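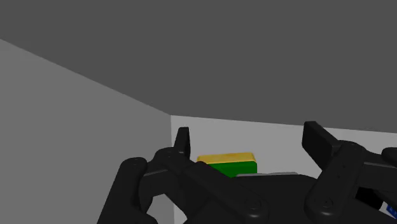
Tirnitz-Pinza: episodios simulados con fallo de acoplamiento en los dedos

Versión publicada: Oct 9, 2025
Mantenimiento: Amedeo Marras (Ikbridge)
Licencia: uso interno y de investigación, ver LICENCIA.txt

Resumen

Este repositorio contiene 913 episodios de agarre generados en el simulador Tirnitz con un brazo y una pinza de dedos articulados. En 232 de ellos la articulación esclava de la pinza deja de seguir a la maestra durante el cierre, y la apertura registrada no coincide con la geometría que se ve en las imágenes de muñeca. El conjunto se distribuye con el fallo incluido y etiquetado. Quien necesite únicamente episodios sanos debe filtrar por el campo estado_acople antes de hacer cualquier otra cosa.

La versión anterior, de marzo, no llevaba esa etiqueta. No debe usarse para entrenar ni para evaluar. Los resultados obtenidos con ella que dependan del canal de apertura hay que repetirlos.

Contenido

episodios/ - un directorio por episodio, con imágenes de muñeca y series temporales
indice.csv - una fila por episodio, con etiquetas y semilla
escenas/ - parámetros de las escenas en el formato de Tirnitz
correcciones/ - series de apertura recalculadas
herramientas/ - comprobación de acople y exportación
LICENCIA.txt
CAMBIOS.txt

La escena es un recinto cerrado de superficies grises lisas, sin texturas en las paredes. Los objetos son sencillos: entre ellos, un bloque pequeño con la cara superior amarilla y la frontal verde, que es el objetivo de agarre en la tarea bloque_corto. Los demás objetos presentes en cada episodio se consultan en escenas/, no en las imágenes, ya que la propia pinza oculta con frecuencia parte de ellos.

Descripción del fallo

El modelo de la pinza tiene una articulación maestra, gobernada por el controlador, y otra esclava enlazada por una restricción de acople. En funcionamiento normal ambas giran de forma simétrica y basta con leer la maestra para conocer la apertura. Así se hizo en el registrador: el canal apertura se calcula con la posición de la maestra y nada más.

Al reiniciar un episodio, el gestor de escenas Sorkomel restauraba las posiciones articulares y después reconstruía las restricciones. Si en ese intervalo el motor de física ejecutaba un paso, la restricción de acople se creaba con un desfase inicial distinto de cero. El resolutor intentaba corregirlo, superaba el límite de fuerza y desactivaba la restricción. No se emitía error. El aviso quedaba en el registro de depuración, que en la generación por lotes estaba apagado.

A partir de ese momento la articulación esclava queda libre. Se distinguen dos comportamientos:

Deriva. El dedo esclavo se desplaza lentamente por efecto de la gravedad y de la inercia del brazo. La apertura registrada es plausible, pero el dedo no está donde indica el dato.

Bloqueo. El dedo esclavo llega a su tope mecánico y permanece en él. La maestra cierra, el objeto es empujado lateralmente y el canal apertura termina en un valor compatible con un agarre correcto.

El segundo caso es el más dañino. El criterio de éxito original combinaba la apertura final con el contacto en la yema maestra, de modo que un objeto empujado contra otro cuerpo podía contarse como agarrado.

Cómo se detectó

Una política entrenada en Minhas con la versión de marzo mostraba un error sistemático: cerraba la pinza antes de alcanzar la altura de agarre y la mantenía cerrada. La primera hipótesis fue un desfase temporal entre imágenes y acciones. Se descartó al comprobar las marcas de tiempo, que son correctas en todos los episodios.

La segunda hipótesis fue una calibración errónea de la cámara de muñeca. También se descartó: la proyección de las yemas a partir del estado articular completo cae en su sitio. Fue precisamente esa prueba la que reveló el problema, porque al proyectar con la apertura registrada - en lugar del estado completo - el dedo esclavo aparecía desplazado en una parte de los episodios.

La reproducción es determinista. Con la misma semilla y la misma versión de Sorkomel el fallo aparece siempre en el mismo paso.

Criterio de etiquetado

Un episodio se marca como afectado cuando la diferencia angular entre maestra y esclava supera la tolerancia definida en herramientas/tolerancias.cfg durante 9 pasos de control consecutivos. Las diferencias más breves se producen también con la restricción activa, sobre todo en el primer contacto, y no se consideran fallo.

El campo estado_acople admite estos valores:

sano - la restricción permanece activa durante todo el episodio
deriva - restricción perdida, dedo esclavo en movimiento libre
bloqueo - restricción perdida, dedo esclavo en su tope
mixto - deriva seguida de bloqueo

El campo paso_perdida indica el paso de control en que se desactiva la restricción. En los episodios sanos vale -1.

Correcciones disponibles

En 168 de los episodios afectados se ha podido recalcular la apertura real a partir del estado articular completo. La serie corregida está en correcciones/, con el mismo identificador que el episodio. No sustituye a la original: los archivos de episodios/ se conservan como se generaron.

En los demás episodios afectados el estado completo no se guardó, porque proceden de la primera tanda, en la que el registrador escribía un conjunto reducido de canales. Tienen etiqueta pero no serie corregida. Se pueden volver a simular con la semilla de indice.csv y la versión indicada en escenas/, aunque no se ha verificado que la ejecución coincida bit a bit en equipos distintos del original.

La corrección afecta a la medida y no al movimiento. Un episodio con bloqueo sigue siendo un episodio en el que la pinza no cerró de forma simétrica. Usarlo como demostración de un agarre correcto es un error aunque la apertura esté recalculada.

Campos de las series temporales

t - tiempo de simulación en segundos
q_brazo - posiciones articulares del brazo, en radianes
q_maestra - posición de la articulación maestra
q_esclava - posición de la articulación esclava; ausente en la primera tanda
apertura - valor original, derivado solo de q_maestra
orden_pinza - consigna enviada al controlador
contacto_m, contacto_e - contacto en cada yema, booleano
exito_v1 - criterio original, se mantiene por compatibilidad
exito_v2 - criterio nuevo: exige contacto en ambas yemas y elevación del objeto

exito_v1 y exito_v2 discrepan en casi todos los episodios con bloqueo. En los sanos coinciden salvo en los agarres de canto, donde una de las yemas pierde contacto durante la subida.

Comprobación

Para verificar una copia local:

python herramientas/comprobar_acople.py --indice indice.csv --datos episodios

El programa recorre los episodios, recalcula la etiqueta donde existe q_esclava y la compara con el índice. Termina con código 0 si no hay discrepancias. Los episodios sin q_esclava se listan como no verificables y no cuentan como error.

Para exportar solo los sanos:

python herramientas/exportar.py --estado sano --salida sanos/

El filtro no mezcla estados de forma implícita. Si se omite --estado, la exportación se detiene con un mensaje.

Causa y arreglo en el simulador

Sorkomel suspende ahora la física mientras restaura posiciones y reconstruye restricciones, y comprueba el desfase antes de reanudar. Si supera la tolerancia, aborta el episodio. Además, la pérdida de cualquier restricción de acople se notifica como error y no como aviso de depuración.

El registrador guarda siempre el estado articular completo. El aumento de tamaño es despreciable comparado con el de las imágenes.

Queda pendiente un caso. Si el límite de fuerza de la restricción se fija por debajo del valor por defecto, un choque lateral fuerte puede desactivarla a mitad de episodio. Se notifica correctamente, pero el episodio se pierde.

Consideraciones de seguridad

Los episodios con bloqueo no deben usarse para ajustar umbrales de fuerza ni lógica de parada destinados a una pinza física. En ellos el controlador recibe una apertura coherente mientras un dedo está fuera de su posición, y un umbral ajustado con esos datos tolerará un empuje lateral sostenido sobre el objeto.

Tampoco se recomienda validar en hardware una política entrenada con la versión de marzo, ni siquiera a velocidad reducida. El cierre anticipado observado en simulación se produce con la pinza todavía en descenso.

Usos previstos

Entrenamiento y evaluación de detectores de fallo a partir de imagen y estado articular.
Pruebas de robustez frente a propiocepción incorrecta.
Aprendizaje de agarre, exclusivamente con estado_acople = sano y exito_v2.

Limitaciones

La iluminación es uniforme y las paredes no tienen textura. Un detector visual entrenado solo con este material aprenderá a segmentar una pinza negra sobre fondo claro y es improbable que se transfiera sin variación de fondo.

Todos los fallos tienen la misma causa. El conjunto no representa roturas mecánicas, holguras, pérdida de par ni errores de codificador, y las tasas que se obtengan sobre él no son extrapolables a esos casos.

La distribución de paso_perdida está muy sesgada hacia el principio del episodio. Conviene estratificar por ese campo al dividir en entrenamiento y prueba; la división de indice.csv (columna particion) ya lo hace.

Avisos de errores

Las discrepancias de etiquetado se comunican a Amedeo Marras, con el identificador del episodio, la salida de comprobar_acople.py y la versión de Sorkomel. Las peticiones de nuevas escenas se gestionan en el repositorio de Tirnitz.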